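The Posard Loop Road Trip Box
Item 629
Guidebook, folding map, stop cards and local vouchers for the drive out of Brannigan 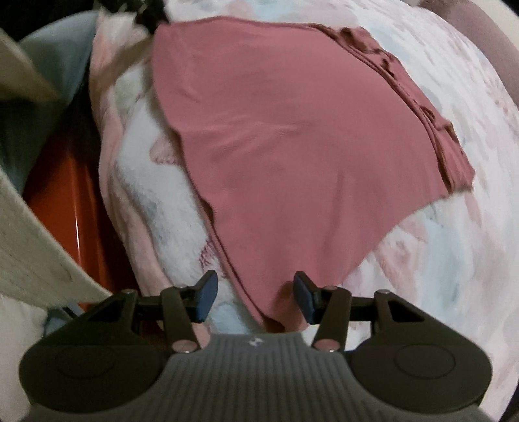

I've been driving the Posard Loop since I was tall enough to complain from the back seat, and I started writing this guide for my cousins, who kept calling me from gas stations to ask where to eat. It began as four stapled pages. Now it's a box, and you can buy it, and my cousins still call me from gas stations.

The loop is 220 miles if you stay on the main route and don't take any of my side roads (please take at least one of my side roads). It starts and ends in Brannigan, goes up over Roduvov Pass, drops down to the lake at Posard and then wanders home through orchard country. You could drive it in one long day. I did that once with a cold and a deadline and I don't recommend it. Two nights is good, three is better, and if you've got a week I have plenty of ideas for you in the back of the book.

What's in the box

Guidebook, spiral bound so it lies flat on your lap
Folding map, printed on both sides, with the loop on the front and the two towns on the back
Nine stop cards, one for each of the main stops
Voucher sheet
A pencil
A small envelope marked Rainy Day, which I'd like you to leave shut until it rains

The guidebook

I wrote it in driving order, clockwise. If you want to go the other way there's a chapter list at the back that runs in reverse, and Lyle Hutchins, who drove it backward for me in July with the draft on his dashboard, fixed all the places where I'd written "left" and you'd need "right." There were a lot of them. Thank you, Lyle!

Each chapter gives you the drive to the next stop, where to park, what I'd eat, what I'd skip, and where the bathrooms are. I've been told there is too much about bathrooms. I have kids, so the bathrooms are staying in.

The hotel section covers places I've slept in myself or sent my mother to. You won't find star ratings. I tell you which rooms face the road, whether breakfast is a real breakfast, and whether you can hear the ice machine. The Pritance Lodge gets two full pages, mostly on account of the porch and the pie, and also a warning about the third floor, which has no elevator and a very narrow turn in the stairs. If you're traveling with a big suitcase, ask for the second floor when you book.

The map

Yes, you have a phone. The phone quits a little way past the last traffic light in Brannigan and doesn't come back properly until you're most of the way down the other side of Roduvov Pass. The top is at 3695 feet, there's a pullout with a stone wall, and people are always standing on the wall holding their phones up in the air. You'll have a map, so you can stand there and look at the view.

Florencio Vallejo drew it. He put in every covered bridge, every pie place and every gas pump, and he drew a tiny heron on the spot where he always sees one. The paper is coated and takes spilled coffee pretty well, though the folds do start to go soft after a few trips. If yours tears along a fold, tape it on the back side. The tape yellows, but it holds.

The stop cards

These are the part the kids fight over. Each card has a drawing on the front and a short thing to find, taste or ask about on the back. The one for the Posard boathouse asks you to find the oldest set of initials on the railing. The one for the cider mill just tells you to order the doughnuts, and to order more of them than you think you need.

The vouchers

There's a free coffee at the mill, a second-rider deal on the Posard lake boat, ten percent off in the Pritance Lodge gift shop and a few more. The sheet in your box has its own end date printed in the corner, so do check that before you make big plans. The boat doesn't run in winter and it doesn't run in wind. Shabani Mushi runs the ticket window and will tell you very kindly that you're not going out today, and then he'll tell you where to get soup.

One more thing on vouchers: they don't work on holiday weekends. I asked. I asked more than once!

Festival weekends

The loop is busiest during the lantern weekend at Posard in July, and the box has a fold-in page just for that. It tells you which lots fill up first, where the shuttle stops, and how to get dinner without standing in a line that goes past the bait shop. Rooms around the lake go very early. If you've missed out, look at the orchard side instead - it's a longer drive back in the dark, but the rooms are bigger and somebody usually has a dog you can pet.

Which edition am I getting?

The second. I finished updating it on February 15, 2023, and the changes from the first edition are the new bypass south of Posard, one closed diner (I'm still sad), two new places to stay, and better directions to the waterfall trail, which I'd gotten wrong by a whole parking lot. If you own the first edition, send me a note and I'll mail you the change pages. You don't need a whole new box.

Shipping and gifts

Shipping is a flat $9 anywhere in the country, and if you order two boxes they go together for the same $9. Yolanda Park packs the orders and she's quick, usually out the door in a couple of days. Tell us in the order notes if it's a gift. We'll leave out the receipt and Yolanda will write the card for you, in much nicer handwriting than mine.

If you live close by, you can also pick one up at the front desk of the Pritance Lodge and skip the shipping.

Returns are fine as long as the Rainy Day envelope is still sealed and you haven't used the vouchers. Scribbled-in guidebooks I can't take back, though I'd love to see a picture of what you wrote.

Questions go to me, Tamsin Dvorak, through the contact form. I answer in the evenings, except in July, when I'm mostly at the lake.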